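Notes for Saturday, "Brushes and where we keep them"
Community room, after the coffee. Speak slowly. Water on the left side.

Start without the slides. Ask who has washed a makeup brush this month. Wait for the hands. Then ask who knows in which place of the house the brushes are at this moment. I expect less hands for the second question, and this is good, it is my subject.

Say who I am, short. I did makeup for weddings and school theater for many years, first in the salon in Lendley and later alone. I am not a doctor of the skin. If a person has a rash or something more serious, I can't help, and I will say so.

1. The drawer

Tell the story of my own drawer. When I moved to the apartment in Betancur I emptied everything on the bed and I counted, for curiosity: 213 things, with the pencils and the samples. Brushes I used every day: 2. The others were there only because there was a drawer.

(Pause here. People usually want to tell their own number. Let them, but not more than a few minutes.)

What goes wrong in a drawer: the brushes lie on the side, the hair takes the form of the wall, and powder from the open things falls on everything. A big soft brush suffers the most. A thin one suffers also, but you see it later, when the line is not clean any more.

2. The cup

My advice is simple and a little boring. One cup, open on the top, heavy enough that it doesn't fall. Handles down, hair up. No lid while there is any water in the hair.

It doesn't have to be a cup from the beauty shop. A square one has an advantage - the brushes go to the corners and don't turn all the time. Round is fine too if you already have it in the kitchen. I would not buy a new one for this.

How many in one cup: when you take one out and a second comes with it, it is too full. Make a second cup or let some brushes go.

Order inside the cup: big ones behind, thin ones in front. If you do the opposite, you look for the eye brush every morning behind a forest. Lift the big ones by the metal part or the handle, never by the hair.

3. Washing

Warm water, mild soap, hair pointing down to the sink the whole time. Water that goes up into the metal makes the glue weak, and then the brush loses hair on the face of the client (tell about the bride in September, but not her name).

Press with a towel, don't twist. Lay it flat at the edge of the table with the hair in the air. Only when it is dry all the way inside, it goes back to the cup. The big powder brush needs a night, sometimes more.

How often: the ones for cream each week, the powder ones every two or three weeks. If somebody says this is too much, I agree that it is much, and I still say it.

4. What to keep

Exercise for home. Take all out, put on a white sheet or a white towel so you see the hair that falls. Touch each brush on the back of your hand. If it scratches, it goes. If the metal moves when you turn the handle, it goes, or you glue it on a free evening and are honest if that evening will come.

About prices. The most expensive one I ever bought was from Siner and it was good, but the one I take to every job is older and was cheap. Don't let anybody make you feel bad for a cheap brush that is clean.

Mention the Stendovari bag only if they ask about travel. It holds them flat, so for two days yes, for a month no.

5. Slides

Show them one after another, not fast. Light off at the back of the room.

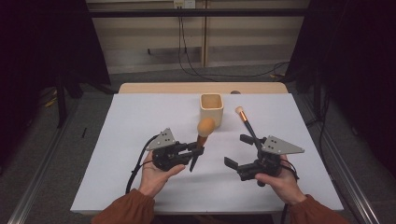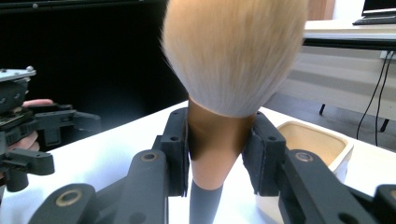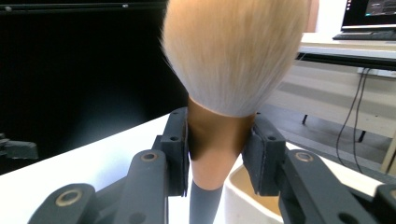

A makeup brush in all of them. Say the word "ferrule" here and write it on the board, people like to learn it.

Mercedes Taipe read these notes before me and she does not agree with the part about the cup. In her bathroom the steam is strong, she says, so the brushes in an open cup never get dry, and she keeps hers in the bedroom, lying on a shelf with a cloth under. She would like me to say "not in the bathroom" before I say anything about cups, and to ask Arnulfo Escobar for ten more minutes, because the washing part always runs long.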